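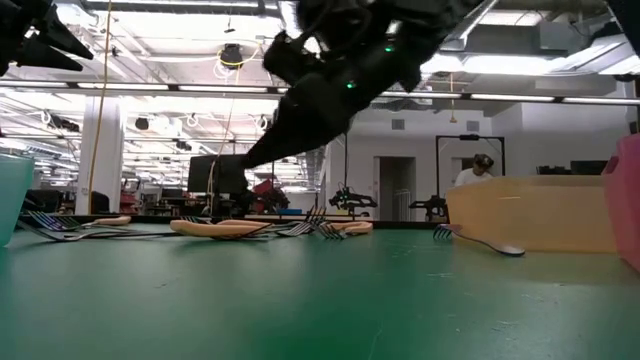 Eifion Kemeys pregunta si los tenedores de mango de madera se pueden mezclar con los de metal al devolver un lote, y añade que en su casa han ido siempre al mismo cajón y que no le ha pasado nada a ninguno.

Boletín > Menaje en préstamo > Cubertería
Última actualización: octubre

En el cajón de casa pueden ir juntos. En las devoluciones al préstamo de menaje de Timden pedimos que vayan separados, y aprovechamos la pregunta para repasar cómo se clasifican los tenedores cuando vuelven, ya que en las últimas semanas han llegado varias bolsas con todo revuelto.

El inventario de cubertería suma ahora mismo 474 piezas. Los tenedores son la parte que más se mueve y también la que vuelve más desordenada. Cucharas y cuchillos suelen salir en juegos completos, atados con goma, pero los tenedores se piden sueltos para meriendas, cumpleaños y comidas de pie, y regresan en lo que cada uno tenga a mano: una bolsa de tela, una caja de zapatos, un táper.

La clasificación empieza por volcar el lote en la mesa y extenderlo. No hace falta ponerlos en fila ni con las puntas hacia el mismo lado. Basta con que no haya un montón encima de otro y que se vea de qué es cada mango. Primero se apartan los de mango de madera, que se reconocen enseguida por el color claro. Los de metal se miran después, con un poco más de calma, porque hay modelos parecidos que solo se distinguen por el grosor del cuello.

Hay que mirar también entre las púas. Los restos secos de queso o de masa se quedan en el fondo, donde el estropajo no entra bien, y con la luz de techo no siempre se aprecian. Un cepillo de dientes viejo va mejor que cualquier cepillo de cocina. Si el resto no sale a la segunda pasada, el tenedor se deja aparte y se pone en remojo, siempre que sea enteramente de metal.
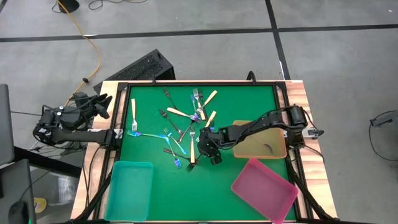

Tenedores por clasificar y cubetas sobre el tablero verde.

Las cubetas de colores han sustituido a las bandejas con separadores que teníamos antes. Las bandejas eran bonitas pero estrechas, y los tenedores largos se montaban sobre la división de al lado. Una cubeta rectangular admite cualquier tamaño, se coge con una mano y se lava en un momento. El único inconveniente es que los tenedores se cruzan dentro. Para guardarlos no importa; para contarlos sí, y por eso el recuento se hace al pasarlos al armario.

El reparto que usamos es el siguiente:

Cubeta verde azulada: mango de madera.
Cubeta rosa: metal oscuro, piezas para uso de mesa.
Cubeta naranja: metal oscuro, piezas de servir y las que haya que revisar.

Detlef Voß propuso poner etiquetas con el nombre de cada grupo en lugar de fiarlo todo al color. La propuesta es razonable y la probamos con cinta de papel, que se despegó en el primer lavado. Si alguien conoce una etiqueta que aguante agua caliente y jabón, puede escribirnos. Mientras tanto hemos colgado una hoja en la pared con los tres colores y lo que va en cada uno.

Sobre el orden en que se llenan hay opiniones. Lo habitual es terminar con la madera antes de tocar el metal, y así la mesa se va despejando de un tipo cada vez. También se puede coger lo que quede más cerca y llevarlo a su sitio, sin más criterio. Con lotes pequeños el tiempo viene a ser el mismo. Con los grandes, como el que devolvieron tras la comida de Herkville, ir por tipos evita errores. 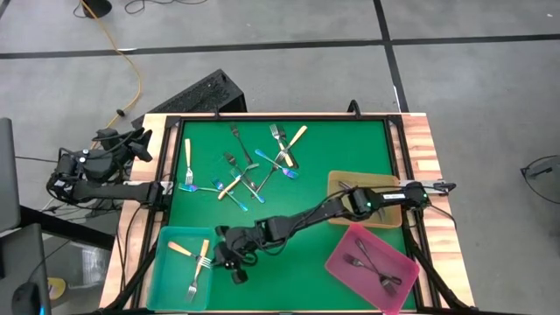 CUIDADO DEL MENAJE

Los mangos de madera no van al lavavajillas. Lo repetimos en cada boletín y seguimos recibiendo algunos ásperos al tacto, con la veta levantada. Se lavan a mano con agua templada y una gota de jabón, se aclaran y se secan con un paño en el momento. Tampoco conviene dejarlos de pie en un vaso con agua, aunque el mango quede arriba: la humedad sube por la unión con el metal y acaba aflojándola.

Una vez secos, se dejan al aire durante la noche antes de guardarlos. Cada cierto tiempo les damos aceite mineral con un trapo, una capa fina, y a los diez minutos se retira lo que no haya absorbido la madera. Lo hacemos nosotros. No hace falta que los tratéis en casa, y pedimos que no se use aceite de oliva ni de girasol, que con el tiempo huelen a rancio y dejan el mango pegajoso.

Si el mango baila, aunque sea poco, avisad al devolverlo. Un tenedor flojo se puede reparar si llega a tiempo. El mes pasado salieron de circulación 5 que ya no tenían arreglo, y los hemos repuesto con un modelo de la casa Drestitz, algo más corto y con el mango más grueso. Quien los haya probado puede decirnos qué tal se agarran. Para niños parecen una buena opción.

Los de metal oscuro dan menos trabajo. Aguantan el lavavajillas, pero no el estropajo de acero ni los polvos limpiadores, que se llevan el acabado y dejan rayas claras en el mango. Las marcas blanquecinas que aparecen a veces suelen ser cal y se quitan con un paño húmedo y unas gotas de vinagre. Después hay que aclararlos bien y secarlos. Si se guardan mojados unos encima de otros, la marca vuelve justo donde se tocan.

Para devolver un lote:

Traed los tenedores limpios y secos.
Separad los de madera de los de metal, en dos bolsas o con una goma cada grupo.
Apuntad en la hoja las piezas que falten o estén dañadas.
Dejadlo todo en el mostrador antes de las 11.

Las devoluciones del viernes se clasifican el mismo día. Las demás esperan al siguiente turno, de modo que un lote entregado el lunes puede tardar en aparecer como disponible en el listado. Si lo necesitáis otra vez enseguida, decidlo en el mostrador y lo pasamos delante.

Queda un asunto pendiente con el modelo Trevor, el tenedor de postre de tres púas. Nos faltan casi 10 para completar el juego y no constan en ninguna hoja de salida. Es fácil que estén en algún cajón, mezclados con los de casa, así que echad un vistazo. Se pueden entregar sin nombre y sin rellenar nada, en cualquier momento del horario de apertura.

Para el próximo boletín dejamos las cucharas de servir y los cucharones, que tienen su propio armario y una lista de espera bastante larga.

Inicio | Préstamo | Boletín | Horarios | Contacto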